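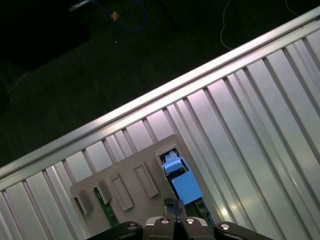 The Slotted Table at Besent

A gallery from the workshop, August

I have wanted to put this page together for ages, and now that the table is finally in daily use I have no excuse left! Most visitors to the Besent workshop walk straight past it on their way to the coffee, which is a shame, as it's my favorite thing in the building. It's aluminum from one side to the other, long profiles laid side by side with grooves running the whole way, and you can clamp just about anything to it.

The picture at the top is the one I keep coming back to. Look at those grooves! The ridges pick up a pale, pinkish shine and the channels between them go properly gray, and then you get that bright rounded rail along the edge with the dark floor behind it. The light gray panel lying on top is matte, so it barely shines at all next to the metal. I love the two of them together.

A few notes, for everyone who has asked:

The panel. My favorite part is the pair of raised rectangles side by side in the middle, each with a recessed center. They're such a simple shape, and they look terrific at an angle.

The floor. Dark, almost black, with a hint of green to it. We argued over the color for weeks (Jairo Guzmán wanted something much lighter) and I'm so glad we went this way. A blue cable makes a lovely big loop on it up near the top of the picture, and the little orange-tan connector really pops.

The table. We ordered the profiles through Najjar and bolted it together over 2 long evenings, with Dexter Ignacio reading out the instructions and me losing the hex key. It took 8 of us to carry it in from the loading door. I'd do it all again tomorrow, though maybe with better gloves.

The grooves. Yes, they collect dust, and yes, they're worth it. A soft, narrow paintbrush gets right down into the channels, then a dry cloth goes over the ridges in the same direction. Dexter swears by an old toothbrush for the corners, and I've come around to it. Please don't use anything gritty on the rail!

If you'd like to see the table up close, come by before noon and ring the bell at the side door. Jairo has the key to the back room and is happy to talk about aluminum for as long as you'll let him.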